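4 自遮挡条件下的砖缝直线观测

4.1 问题设定

第3节给出了由直线束恢复相对旋转的一般形式,其中假定图像中的每一条直线都来自静止的环境。对安装在腕部的相机而言,这一假定不成立。夹爪与相机刚性连接,手指相对相机只有一个开合自由度,它们在图像中留下的边缘与环境的运动无关,却往往比环境中的边缘更长、对比度更高。若不加处理地送入估计器,这些边缘会在相邻两帧之间给出近似零旋转的证据,并把估计结果拉向单位阵。在纹理丰富的场景中,环境边缘的数量足以压过这一偏差;在暗色、低纹理的室内场景中则不然。

本节处理的正是后一种情形。实验环境 Skinalstead 在仿真器 Tellen 中搭建,为一个由大尺寸方砖覆盖地面与墙面的房间。砖面反照率低,砖与砖之间只有一道稍亮的细缝,砖面上另有低频的斑驳纹理。选用这一场景有两方面考虑。其一,砖缝在几何上高度规则,三个主方向两两正交,真值容易给定。其二,砖缝与砖面的灰度差很小,直线检测的成败对阈值敏感,方法之间的差别可以在较少的样本上显现出来。

记相机坐标系为 C,世界坐标系为 W,三个砖缝主方向在 W 中的单位向量为 d1、d2、d3。第 t 帧的待估量为旋转 R_t,将 W 中的方向变到 C 中。图像直线 l 以归一化的齐次向量表示,内参已知,其反投影平面的法向为 n。若 l 为平行于 d_k 的砖缝的像,则理想情况下 n 与 R_t d_k 正交。平移不进入该约束,这使得估计在相机贴近墙面、视差极大时仍然有定义,但也意味着本节方法只给出旋转,平移需由第5节的步骤另行求出。

夹爪的状态由控制栈 Drelix 提供,包括开合量 q 及其时间戳。仿真中 q 无噪声;为了使结论不依赖于这一便利,我们在 4.5 节中对 q 加入扰动后重复了主要实验。

4.2 图像中夹爪的构成

图3给出实验场景中的一个典型视角。夹爪自图像下缘进入,可分为掌部外壳与两根手指两部分。从直线检测的角度看,两者的影响并不相同。

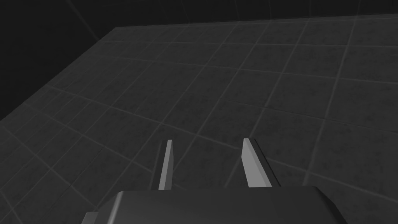 图3 Skinalstead 场景的渲染图:夹爪位于图像下部,两指之间无物体,背景为铺有大尺寸砖的深灰色地面。砖缝亮度低于手指内侧面。

掌部外壳的前表面平整,没有标记,内部几乎不产生梯度,主要的干扰来自其上缘。该上缘接近水平,长度大,与砖缝中较平缓的一族方向相近时,仅凭角度无法区分。手指的干扰更为复杂。每根手指在图像中由若干个明暗不同的平面组成,相邻平面的交线均为直线,且两指的倾斜方向相反,延长后在图像上方相交。对基于投票的灭点检测而言,这组交线构成了一个稳定的伪灭点,其位置只随 q 缓慢变化。

光度上的不利之处在于,图3中最亮的表面均属于手指。常用的直线检测器以梯度幅值或其分位数作为门限,门限一旦由手指边缘决定,较弱的砖缝就会整体落到门限以下。远处靠近后墙的砖缝、墙面上的竖向接缝尤其如此,它们与所在表面的灰度差接近渲染后图像的量化步长。与此相反的情形也存在:手指外侧面极暗,与地面的明度接近,其轮廓只能部分检出,断成若干短段。短段的方向误差大,通过一致性检验的概率反而高于完整的长边。

由此得到两点设计上的要求。第一,夹爪所占的像素必须在计算梯度统计量之前排除,事后按方向剔除直线是不够的。第二,排除区域应由几何模型给出,不应由图像分割给出,否则暗色外侧面的轮廓仍会遗漏。

4.3 掩膜与门限

4.3.1 几何掩膜

设夹爪的三角网格模型在 C 中的位姿由外参 X 与开合量 q 完全确定。对每一帧,将网格投影到图像平面并光栅化,得到二值图 M(q)。由于 X 固定,M 只是 q 的函数,可以预先在 q 的取值范围内离散计算,在线时按最近邻取用,不需要逐帧渲染。掌部外壳的投影与 q 无关,作为常量部分存储一次。

M(q) 需要向外膨胀。膨胀量由三项决定:离散化 q 引起的指尖位移,直线检测器梯度核的半宽,以及外参标定的残差。三项中以梯度核半宽最容易被忽略。即使掩膜与手指轮廓完全吻合,在轮廓外侧紧邻的像素上计算的梯度仍包含手指内部的灰度,于是在掩膜边界上留下一圈与手指平行的伪边缘。我们的做法是令膨胀量不小于梯度核半宽与指尖最大位移之和,并在掩膜边界处将梯度置为无效值,不以零代替。置零会在后续的非极大值抑制中制造新的极值。

膨胀的代价是损失有效面积。两指之间的空隙是图像中信息较集中的区域之一,夹爪闭合时该区域消失,张开时可以看到相当长的砖缝。砖缝从手指后方穿过时被截成两段,两段各自的长度都可能低于长度门限。为此,在检测之后加入一步跨掩膜合并:若两条线段共线,且其间的间隔完全落在 M(q) 之内,则合并为一条,长度取两端点之间的距离,权重则只按可见部分计算。共线性的判定采用端点到对方拟合直线的距离,不采用角度差,后者对短线段过于宽松。

4.3.2 局部门限

在掩膜之外的区域上,梯度幅值的分布仍然很不均匀。近处的砖缝在图像中较宽,剖面呈平顶,两侧各有一个梯度峰;远处的砖缝收缩为单像素宽,对比度同时下降。全局门限无法兼顾两者。我们将图像划分为相互重叠的窗口,在每个窗口内以有效像素的梯度中位数与绝对中位差确定门限,窗口中有效像素不足半数时,沿用与之相邻的窗口的门限。窗口边长取80像素。边长过小时,砖面斑驳的低频起伏会被当作边缘;过大时,窗口同时包含近处与远处的砖缝,退化到全局门限的情形。

双峰剖面带来另一个问题。同一道砖缝被检出为两条近似平行的直线,在透视作用下两者并不严格平行,其交点接近该族砖缝的灭点,因而对方向估计没有危害,但它们的误差高度相关,按独立观测处理会低估协方差。我们对间距小于局部砖缝宽度、极性相反的一对线段取中线,作为单个观测。极性指跨线方向上灰度由暗到亮或由亮到暗。砖缝亮于砖面,因此一道真实砖缝的两侧极性必然相反且朝向确定,这也提供了一个廉价的筛选条件:极性次序相反的线段对不是砖缝。墙面与地面交界处的暗缝会因此被筛去,其本身确实平行于主方向,这部分损失可以接受。

4.3.3 分类与求解

保留下来的线段按法向 n 与上一帧预测方向的夹角分配到三个主方向之一,夹角均超过容限者归为离群。预测由 Drelix 给出的关节角经正运动学得到,仅用于分配,不进入目标函数。目标函数为

E(R) = Σ_k Σ_{i∈S_k} w_i ρ( n_i · R d_k )

其中 S_k 为分配到第 k 个主方向的线段集合,w_i 与线段可见长度成正比,ρ 为 Huber 函数。在 SO(3) 上以左扰动参数化,用高斯—牛顿法求解,通常在数次迭代内收敛。每次迭代后重新分配一次,分配不再变化时停止。

当只有一个主方向有观测时,绕该方向的旋转不可观。当有两个主方向时,问题一般有唯一解,但若两族直线的反投影法向近似共面,Hessian 的最小特征值会明显下降。我们以该特征值作为帧级的置信度,低于门限的帧不输出估计,由相邻帧之间的插值补足。插值帧在统计时单独列出,不与直接估计的帧混合。

4.4 非砖缝的静态直线

掩膜解决了随相机运动的边缘,余下的离群来自环境本身。房间中的静态物体也会产生直线,其中一部分平行于主方向,可以视为有效观测,另一部分则不然。带框的画是两者兼有的情形。画框的外轮廓长而清晰;框与衬纸之间的边缘对比度远高于砖缝;画面内部的色块又会提供大量方向任意的短边。当相机转向墙角,墙面砖缝变得很暗,而画位于两指附近时,画的边缘与手指的边缘在图像上相互靠近,掩膜膨胀后可能截去画框的一侧。

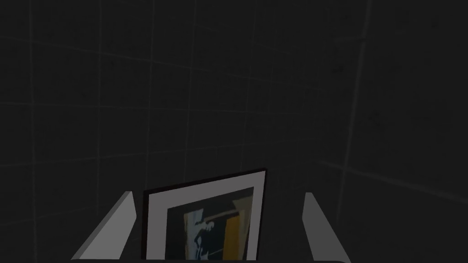

在这种配置下,长度加权会放大画框的作用。若画框与砖缝严格平行,放大是有利的。若画框相对砖缝有小的转角,其偏差小于分配容限,线段会被归入主方向,并以较大的权重把解拉偏。仅靠 Huber 函数不能消除这一偏差,残差尚处于二次区间之内。我们对此加入了一项基于局部外观的检验:对每条候选线段,沿法线方向取窄条带,比较线段两侧的灰度均值。砖缝两侧同为砖面,均值应当接近;画框、衬纸边缘以及墙与其他物体的交界,两侧均值不同。检验统计量为两侧均值差与条带内标准差之比,超过门限的线段仍可用于分配阶段的一致性判断,但在目标函数中权重置零。

这一检验对光照变化不敏感,原因在于条带很窄,砖面上的照度在条带范围内近似为常数。它对两个相邻砖面反照率不同的情况敏感。Skinalstead 中全部砖面使用同一材质,斑驳纹理按位置采样,跨缝的反照率差异较小,误删的比例低。若将方法用于拼色砖面,该检验应当关闭,或改为只比较色度。

画面内部的短边由长度门限滤除大部分。剩余者中,色块的竖直边界可能与墙面竖缝平行,通过角度分配。它们通常不具备 4.3.2 节所述的成对极性,因而在中线提取时被丢弃。两步检验的先后次序会影响结果:先做极性配对再做外观检验时,一条画框边缘可能与邻近的砖缝边缘误配成对,得到位置与方向都不正确的中线;先做外观检验则可避免。最终采用的次序为:掩膜、局部门限检测、跨掩膜合并、外观检验、极性配对、方向分配。

墙角处还有一个与物体无关的退化。两面墙在视野中所占比例悬殊时,占比大的墙面提供竖直与一个水平方向的砖缝,另一面墙只能提供少量线段。三个方向中有一个方向的观测数接近于零,但由于另外两个方向充足,旋转仍然可以确定。需要注意的是墙面暗部中远离相机的一侧,砖缝随距离增大而逐渐变密,同时淡出,检测到的端点不代表砖缝的真实终点。线段长度在此处系统性偏短,权重相应偏低。我们试过以外推方式补偿长度,没有观察到稳定的收益,未予采用。

另一类易混淆的直线是墙与墙的交线。在当前的光照设置下,两面墙的亮度几乎相同,交线往往检测不到,只能由两侧砖缝的折转推断出来。检测到时,它平行于竖直主方向,但两侧均值是否接近取决于光源相对两墙的方位。外观检验对它的处理因帧而异,由此带来的影响限于权重的微小跳动。

4.5 实验

4.5.1 数据

在 Tellen 中沿随机生成的腕部轨迹渲染图像4000帧。轨迹的平移限制在房间内部与墙面保持安全距离的范围内,旋转由若干随机关键姿态之间的球面插值得到,夹爪开合量独立变化。渲染不加运动模糊,不加传感器噪声,以便将误差归于观测模型本身。相邻关键姿态之间的若干帧几乎没有转动,对评价旋转估计没有意义,将其剔除后,余下帧中可组成2097个有效帧对。每个帧对包括前后两帧图像、两帧的开合量以及相对旋转的真值。

其中428个帧对被标为困难样本。标记依据为:任一帧中至少有一个主方向没有可见砖缝,或有效区域内出现非砖缝的长直线。自动标记由渲染器输出的实例图完成,边界情形由 Emilian Onu 逐一核对。核对时只显示图像与实例图,不显示任何方法的估计结果。

帧对按轨迹划分,用于调整门限的轨迹与用于报告结果的轨迹不重叠。所有门限在调整后固定,困难样本不单独设置参数。

4.5.2 对照方法

对照方法有四种。方法A为不加掩膜的基本形式,直接使用第3节的估计器。方法B在检测之后按方向剔除与手指投影平行的线段,不改变梯度统计。方法C使用几何掩膜,但门限仍为全局。方法D为通用的直线灭点工具包 Bednárik,以默认参数运行,输入为已经应用掩膜的图像,被掩膜的像素填充为邻域均值。本文方法包括 4.3 节与 4.4 节的全部步骤。

评价指标为相对旋转误差的测地距离中位数,以及输出率,即帧级置信度高于门限、直接给出估计的帧对所占的比例。两者需要合并考察。只报告误差时,一个在多数帧上拒绝输出的方法会占据优势。

4.5.3 结果

在全部帧对上,方法A的误差分布呈双峰,一峰靠近零,另一峰对应于真值转角本身,即估计退化为单位阵。后一峰中的帧对多数满足同一条件:检出的线段中,落在夹爪投影区域内的超过环境线段。该现象与 4.1 节的分析一致。单纯观察中位数会低估这一问题,误差中位数主要反映第一个峰的位置。

方法B基本消除了第二个峰,但输出率明显下降。检查中间结果可见,剔除手指线段之后,剩余的环境线段过少。这些帧中的砖缝在图像上清晰可辨,未被检出的原因是门限仍由手指边缘的高梯度决定。方法C与方法B的差别仅在于掩膜施加的时机,其输出率高于方法B,说明梯度统计受到的污染是主要因素。

方法C与本文方法的差别集中在地面与墙面同时可见、且距离变化大的视角。全局门限在这些视角下只保留近处砖缝。近处砖缝数量少,在图像中的方向分布窄,法向接近共面,Hessian 最小特征值偏低。局部门限引入的远处砖缝单条精度较差,但改善了几何配置,总体误差下降。

方法D在普通样本上与方法C相当,在困难样本上较差。填充均值使掩膜边界成为一条灰度阶跃,工具包对此没有特别处理,沿掌部外壳上缘和手指外侧会出现长线段。将填充改为从边界向内平滑过渡后,误差有所减小,伪线段没有完全消失。我们没有修改其源代码以支持无效像素,因此这一比较反映的是默认用法下的表现。

在困难样本上,各方法的误差均增大。本文方法的增大部分主要来自单一墙面占满视野的帧对。此时砖缝只有两个方向,远侧砖缝又淡出,有效观测集中在图像一侧。置信度门限排除了其中最差的部分,输出率随之降低。由非砖缝长直线引起的误差在加入外观检验后已不构成主要来源。

4.5.4 消融

依次去掉各步骤,其余保持不变。

去掉跨掩膜合并后,误差变化很小,输出率下降。受影响的帧对集中在夹爪张开较大、两指分别遮住不同砖缝的情形。合并步骤的作用在于维持线段长度,使其通过长度门限,对方向精度本身贡献有限。

去掉膨胀后,误差增大的幅度超出预期。沿手指轮廓的伪边缘虽然短,但在每一帧中都出现,且位置稳定,与方法A的失效机制相同,只是程度较轻。将膨胀量减半时仍可观察到同样的趋势。膨胀量超过推荐值之后,误差不再下降,输出率缓慢降低。

去掉外观检验后,普通样本不受影响,困难样本中含画框的帧对误差增大。将外观检验与极性配对的次序对调,结果介于两者之间。这与 4.4 节关于误配的讨论相符。

去掉极性配对后,误差中位数几乎不变,但归一化估计误差平方的均值明显高于其期望,即协方差被低估。若后续模块仅使用旋转的点估计,这一步可以省略;第5节的融合依赖协方差,因此予以保留。

4.5.5 对开合量误差的敏感性

对 q 加入两种扰动:零均值高斯噪声,以及固定的时间延迟。高斯噪声在幅度小于离散化步长时没有可见影响,超过步长后误差平缓上升。时间延迟的影响取决于开合速度。夹爪静止时延迟无影响;开合过程中,掩膜落后于手指的实际投影,手指一侧的边缘露出,其长度可与砖缝相比。

对此可行的补救是令膨胀量随开合速度增大,方向取手指运动方向。我们实现了各向同性的版本,能够恢复大部分精度,代价是开合过程中有效面积减小。各向异性的版本在理论上更经济,但需要对左右两指分别处理,且在指尖附近形状不易控制,没有纳入默认配置。

外参 X 的误差与 q 的误差性质不同。它对所有帧产生相同方向的掩膜偏移,无法由时间上的平均消除。由于掌部外壳的上缘在图像中位置固定,可以利用长序列的平均梯度图检验 X:静止于图像中的边缘在平均后保留,环境边缘被抹平。以此方法可以在运行前发现明显的标定偏差,并据以微调掩膜。该检验要求序列中的转动足够丰富,在相机长时间保持不动时不适用。

4.6 适用范围

以上结果均在渲染图像上得到。渲染图像没有镜头畸变残差和滚动快门,砖缝严格等宽且严格正交,真实铺装达不到这一程度。砖缝方向的系统误差会直接进入 R 的估计,且不随观测数增加而减小。若用于真实场景,主方向 d_k 之间的夹角宜作为待估量,并施加正交性的软约束。

夹持物体的情形没有包括在内。物体位于两指之间时随相机运动,其边缘在性质上与手指边缘相同,但形状未知,不能由 M(q) 覆盖。一种保守的处理是在检测到夹持时将两指之间的区域整体纳入掩膜,物体伸出该区域的部分仍需另行处理。是否值得为此引入在线分割,取决于两指空隙在具体视角下所含信息的多少。对朝向地面的视角,空隙中可见的砖缝通常还会在手指外侧继续延伸,损失较小;对贴近墙角的视角,空隙往往是图像中唯一包含近处结构的部分,整体掩去会使置信度跌破门限。

计算量方面,掩膜查表与局部门限的开销与像素数成正比,外观检验与线段数成正比,整体低于直线检测本身。掩膜表的存储随 q 的离散级数线性增长,可按行程编码压缩。第5节将旋转估计及其协方差作为输入,结合砖缝交点的位置恢复平移,并讨论砖缝周期性引起的整格歧义。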